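# Reading the ferry timetable: talk notes

Evening slot, 22 minutes plus questions. Slow down at the start, I always gallop. 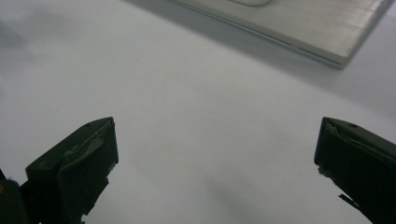

*Slide 1. White tabletop, soft shadow toward the upper left.*

## Opening (2 min)

- Say hello, thank the Flonau library for the room and the tea.
- Ask for hands: who has missed a boat because of a footnote? Wait for the groans!
- Then my own story. Griketau pier, the little dagger symbol next to the 4:40 sailing, me with a bag of cherries and a melting block of butter, and the boat already halfway to the point. The dagger meant "school days only." It was August.
- I loved that dagger from then on. I went home and looked up every old timetable I could get my hands on, and I still haven't stopped.

## Why timetables are so lovely to read

- A timetable is a whole town's habits squeezed onto one sheet. You can see when the market opened, when the cannery let out, when people went to church and when they came back (always on a later boat than you'd guess, so they were stopping somewhere).
- My collection is 77 sheets now, nearly all from the Lake Zerelmont line and its rivals. The oldest is a poster, the newest is a folded card you could get free at the bakery.
- Pass the folded card around. ASK FOR IT BACK.

## The grid (5 min)

- Start with the way you read it. Older Zerelmont sheets run the piers across the top and the sailings down the side. Later ones flip it. Let people argue about which is easier, this is always fun.
- The flipped version lets you follow one boat down the page with a finger. Do the finger thing in the air.
- Blank cells! Three different ways of saying "we don't stop there": a dash, a dot, a tiny wavy line. The wavy line is my favorite. The printer must have had one in the drawer and used it for everything.
- Mention that a blank with no mark at all seems to mean "ask the captain." I have two letters to the newspaper complaining about exactly this. Read the shorter one, it's very grumpy and very good.

## Footnotes (6 min, the heart of it)

- Daggers, stars, little crosses, then letters when they ran out of symbols.
- Read these aloud, with pauses:
 - "Will not wait for the train."
 - "Will wait for the train if seen."
 - "Calves by arrangement."
 - "Stops at Levchenko landing when the lamp is lit."
- Talk about the lamp. You walked down in the dark, lit it, hung it on the hook, and a boat with a hundred people on it turned toward you. What a thing to be able to do! Leave a gap after this, people like to think about it.
- Footnotes get added faster than they get removed. One sheet still promises a connection to a stagecoach years after the road was paved.

## Type and paper (4 min)

- Narrow figures so the columns line up. Old figures dip below the line and look charming, but try reading them in rain.
- Bold for afternoon, light for morning. Once you know this you can't unsee it, and you'll start checking bus stops on the way home.
- The summer sheets were printed in green, winter in brown. A print run of 600 was enough for a whole winter, and they pasted most of those up on walls, so winter sheets are hard to find. If anyone in the room has a brown one in a drawer, please, please come talk to me!
- Pinholes in the corners. Pencil marks. One sheet has a shopping list on the back (yeast, lamp wick, blue thread). Hold it up but don't hand it out, it's fragile.

## Things to try at home (3 min)

- Pick one old timetable and plan a day out with it. Leave after breakfast, have lunch somewhere, get home. You'll be amazed how often you end up stranded in Griketau until evening.
- Look at where the longest wait falls. There was usually a café right by that pier.
- Keep the ones you get now. Write the month on the back, even just "April," because the printers hardly ever did.

## If there's time

- The rival line's fake express (same speed, fewer stops, twice the fare).
- The misprint that had the last boat arriving before it left. People kept that sheet on purpose, and I have 2 copies.

## Questions

- Someone will ask about trains. I know very little about trains, so send them to the back table where the railway books are.
- Repeat each question into the microphone.
- Collect the folded card.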